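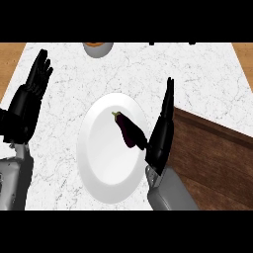
BAVIMARD 42 GAME PACK: A SEASON AND A HALF IN

I bought the Bavimard 42 in October, two weeks before our moose draw opened, which is a silly time to be breaking in a new pack. My old external frame had finally let go at the lower weld and I had a tag in my pocket, so there wasn't a lot of agonizing. I've now carried it through one full fall, a spring bear season and a good chunk of this year's whitetail, and I like it more every time I put it on. I really do think this is the best mid-size hunting pack I've owned.

I paid full price for mine at the counter in Urusden.

WHO IT'S FOR
If you hunt from a truck and never go further than a kilometre in, you don't need this. A daypack and a sled will do you fine. If you fly in for ten days, it's probably too small. In between there's a whole lot of us who walk in before dawn, hunt until dark and would like to bring a hind quarter out without going back to camp for a different pack. That's where the 42 shines.

THE FRAME AND HARNESS
The bag comes away from the frame on four buckles, and you get a meat shelf that folds down and clips at the sides. I've had it apart with gloves on, in the dark, with a headlamp that was mostly dead, and it went back together on the second try. The first try I had the shelf strap twisted. (Check for that. It will let the load sag to the left and you'll blame your knee.)

The hip belt is the star here. It's stiff where it wraps the bone and soft everywhere else, and there's a pull-forward tensioner that you can snug up while you're walking. I'm 92 kilos and a bit short in the torso, and I ended up one notch from the bottom of the adjustment range. My hunting partner Gladys Obura is a good deal smaller than I am and she got a decent fit too, though she needed the small belt, and that's sold separately. I wish they'd let you pick the belt size when you order!

Shoulder straps are fine. A little wide if you shoot a rifle and like the butt tucked right in. I unclip the sternum strap before a shot and slide the right one out toward the shoulder, and after a week I'd stopped thinking about it.

NOISE
Much quieter than I expected. The outer fabric has a brushed face and brushes past alder without that zippy sound you get off shiny nylon. The zipper pulls are cord, with no metal to tinkle. The one noisy part is the rain cover, which crackles like a chip bag. I leave mine in the truck and line the pack with a contractor bag.

HAULING MEAT
This is the part I was most curious about. Our moose went down on the far side of Parri Creek, with a beaver pond between us and the quad trail. By my GPS the carry was 1707 metres each way, most of it spruce hummock and blowdown, and I made that trip four times. The load sat high and close to my back and didn't swing when I stepped over logs. I was tired, of course, but my hips weren't bruised the next morning, and with the old frame I'd have been walking like a cowboy for days.

Blood cleans off the shelf panel with cold water and a brush. Don't leave it overnight. I did once, and there's a brown shadow that isn't going anywhere.

COMPARED WITH THE RONDUM
Gladys carries a Rondum and we swapped for a morning. Hers is lighter and has better pockets, including a spotting scope sleeve that I'm quite jealous of. With nothing but lunch and layers aboard I'd honestly choose hers. Put a front shoulder on it, though, and the belt starts creeping down, and she'll tell you the same.

THINGS I'D CHANGE
The water bladder port is on the wrong side for me, and there's only one. The lid pocket is too shallow for a thermos. The compression straps are too long, so I've rolled the ends and taped them. The colour they call "Timber" is a lot greener than it looks on the website, too. No deer has complained.

One buckle cracked in the spring, at minus something with wet snow on it. Bavimard mailed me two replacements and didn't ask for the broken one back.

PRICE
Mine came to $232 before tax for the bag and frame together, and the rifle carrier was extra. I bought the carrier and have used it twice, so I'd skip it and buy good game bags.

I'm taking the pack in for late antlerless next, and after that it's getting a proper wash and a new coat of waterproofing. If anyone has run one with the larger bag on the same frame, I'd love to hear how the belt handles it.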